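# Collecting demos on old workstations – wrist cam only, is it enough?

**gripperfan_ox** wrote on July 22, 2021:

Hi all! We've started recording teleop demos of workstation teardown for our Jodevis project and I'm having way too much fun with it. The policy gets the wrist camera view plus joint positions, and we're up to 91 episodes so far. Drive carriers and cable work, mostly. I want to settle the camera question before we go further, so tell me what you think!

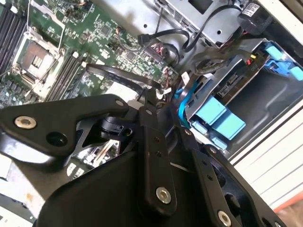
My main worry is cables. Every machine we open has them routed a little differently, and the operator ends up making decisions I can't write down as a rule. Look where the fingertips are, right in among the wiring next to a small white tag, with the flat black cable arching in from the memory slots. Is the policy going to learn "go to the cable" or "go to the white thing"? I really can't tell from the loss curve!

---

**paracha_bench** wrote:

Love this. We did something close to it at Paracha, with printers, and yes, ours learned the stickers. We had a label near the release tab on every unit and the arm went straight for the label. Once we peeled labels off half the units and recorded 25 more episodes, it got a lot better.

I'd stay wrist-only, though. A second camera is one more thing to calibrate and ours got bumped all the time.

---

**slowservo** wrote:

Have to disagree with the wrist-only part. When the fingers are down inside the case they cover a big piece of the view, and the policy is guessing about whatever is behind them. I'd put a fixed camera overhead and train with both. Calibration is an afternoon – relabeling a bad set is a month.

Also, 91 episodes of how many tasks? If carriers and cables are in one pile, split them.

---

**gripperfan_ox** wrote:

@slowservo 2 tasks, one pile, guilty. I'll split them tonight. Another one from the same session for the people asking about approach angle:
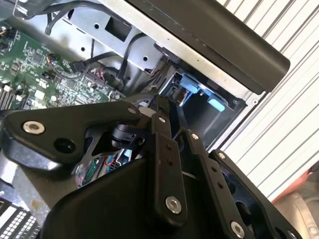 I've been asking operators to vary the start pose on purpose, and the lazy habit is to come in from the same side every time (me included). Lunetti's logging tool lets you tag each run by start pose, so at least I can see which ones are thin. The carrier runs are all bunched up on one side. The cable runs are better spread out, probably from everyone fighting the wires in their own way!

---

**mk_two_fingers** wrote:

Do you keep the failed grasps? We threw ours out for a year and I regret it. The runs where someone slips, backs off and tries again are the best ones we have now. The policy needs to see what recovery looks like.

---

**slowservo** wrote:

Keep them, but tag them. We mixed in untagged failures once and got an arm that fumbled every first try, because that's what people had shown it.

---

**gripperfan_ox** wrote:

Ha, OK, so tagged retries stay in. I've got 27 runs in a "bad" folder that I was going to delete, and half of them end fine. Carrier grasp for reference:

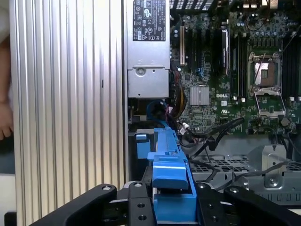 The next question is where to cut an episode. Right now the operator stops the recording whenever it feels done, and the endings are all over the place. Some stop the second the fingers close, others carry on until the part is down on the bench. Should I trim them to match or re-record?

---

**paracha_bench** wrote:

Trim the long ones, re-record the short ones. You can't trim your way to a release that was never filmed. And pick one end pose and tape a note with it to the operator's desk.

---

**mk_two_fingers** wrote:

I'd leave the long tails in, personally. The Grolemo loader pads short episodes anyway and ours trained fine with mixed lengths. Try both on the carrier task before you redo anything.

---

**gripperfan_ox** wrote:

OK! Plan is to split the tasks, tag the retries, then train the carrier set trimmed and untrimmed. Overhead camera goes on the list for September, and slowservo, I'm coming to you for the calibration steps. Will post curves in here once both runs finish.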